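Paewai word list and example sentences

Paewai is a collection of 3,596 short sentences in English, written by people who are learning the language as adults. Each sentence comes with a corrected version and a short remark by the corrector. I started it for my evening class and it grew from there.

What is in the package

sentences.tsv — the main table, one sentence per line
remarks.tsv — the remarks of the correctors, joined to the first table by the column "sid"
wordlist.txt — the 400 words from which the writers could choose their topic word
LICENSE.txt — please read it before you share the files

Columns of sentences.tsv

sid: the number of the sentence. The numbers have holes in them, as I removed the doubles after numbering and did not want to renumber.
topic: the word from the word list that the sentence had to contain.
original: the sentence as the learner wrote it, with the spelling kept.
corrected: the sentence after correction. If nothing was wrong, it is the same as original.
level: A2, B1 or B2. The teacher of the class gave the level to the writer, so all sentences of one writer have the same level.
first_language: a two-letter code. For 51 sentences it is empty.

How the sentences were corrected

Vicente Cisternas and Marlene Assunção corrected everything between them. They were asked to change as little as possible. A sentence that is clumsy but correct stays clumsy. When they did not agree, both versions are in the remarks and the one in the main table is Marlene's, who has taught for longer.

Articles were the hardest. In many sentences "the" and "a" are both possible and only the writer knows which one was meant. We left these alone.

Known problems

The B2 part is small and comes mostly from one class, so please do not compare the levels with each other. Quotation marks inside a sentence are doubled in the file, and some spreadsheet programs show them wrongly. The topic word "mind" was used both as a noun and as a verb, and the table does not tell you which.

Pictures
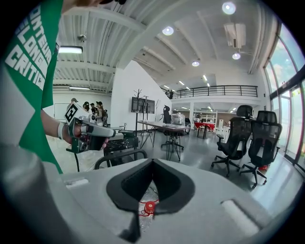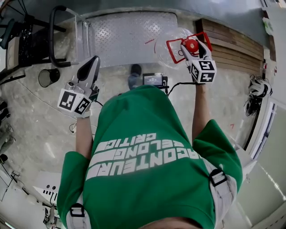
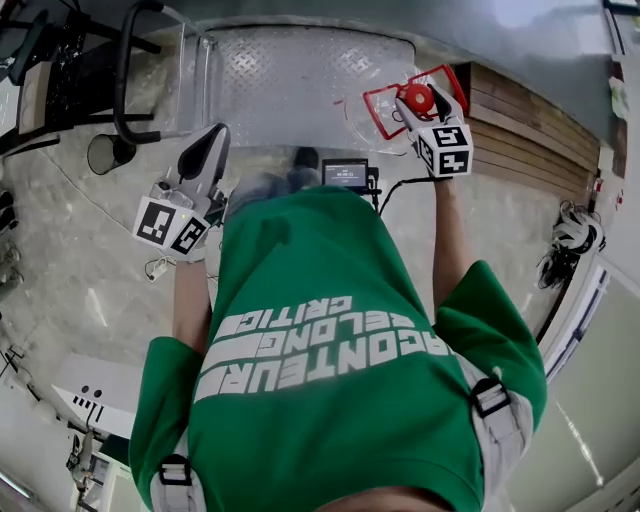
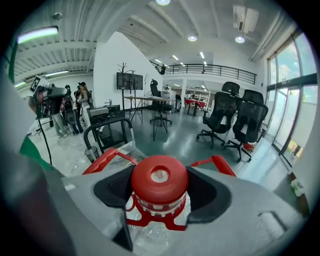
Versions

The present version is 4, dated 7 Jul 2020. It repairs the line endings, which were mixed before, and adds the column first_language. Version 3 had an error in the remarks table: the last column was moved by one line from the middle of the file on. If you downloaded it in April, please take the new one.

If you find a wrong correction, send me the sid and your proposal. One mail with many numbers is easier for me than many mails — I go through them in one evening and put the changes in the next version.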